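Bradaso presenta un soporte bajo para ordenar el calzado

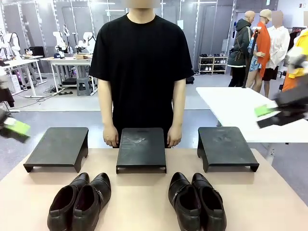

15 de noviembre de 2021 - Bradaso pone a la venta Serkby, un soporte negro mate para zapatos con patas cortas plegadas. Se vende por unidades y se pueden alinear varios en la entrada o el dormitorio.

«Lo pensamos para el calzado de diario, también el de vestir», explica Valbona Petkov, responsable de producto. La primera serie consta de 200 unidades - los pedidos se entregan en unos 20 días.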